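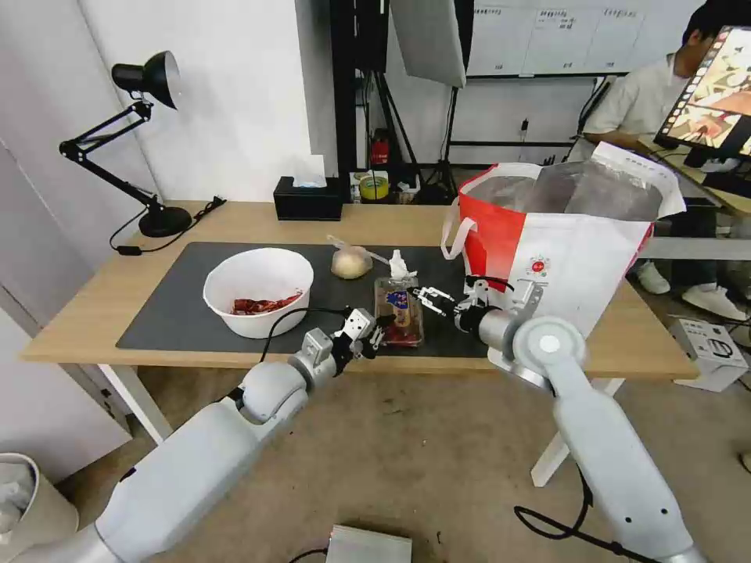 Table with mat, bowl and bagged bun.

Search this site
Enter keyword

Komitz panel shop – control cabinet inspection, May

Inspector: Zoia Nechyporuk
Area lead: Syahrul Pattinasarany
Cabinet: 402, Witkowska line

Main disconnect locks in the off position – OK
Door gasket seated on all sides – OK
Ground strap, door to frame – OK. Nut retorqued.
Terminal screws tight – Fixed. 3 loose on the lower rail, all on the pump circuit.
Fan filter – Replace. Gray with dust. The spare on the shelf is the wrong size.
Wire labels match the drawing – Not OK. Drawing still shows the old Ferel drive. Syahrul to mark it up and send it to the office.
Emergency stop drops the contactor – OK, tested from both stations.
Arc flash label readable – OK
Unused cable entries plugged – Fixed. One plug missing at the bottom left.
Clear floor space in front – Not OK at 8:40 – pallet of conduit in the way. Moved before lunch.
Standby power draw – 800 watts with the line idle. Heater thermostat was set too high and has been turned down. Read again next month.

Cabinet can stay in service. Filter and drawing remain open.

Related
Skimwood dust collector: starter checks
Lockout tag reorder form
Compressor room walkaround, April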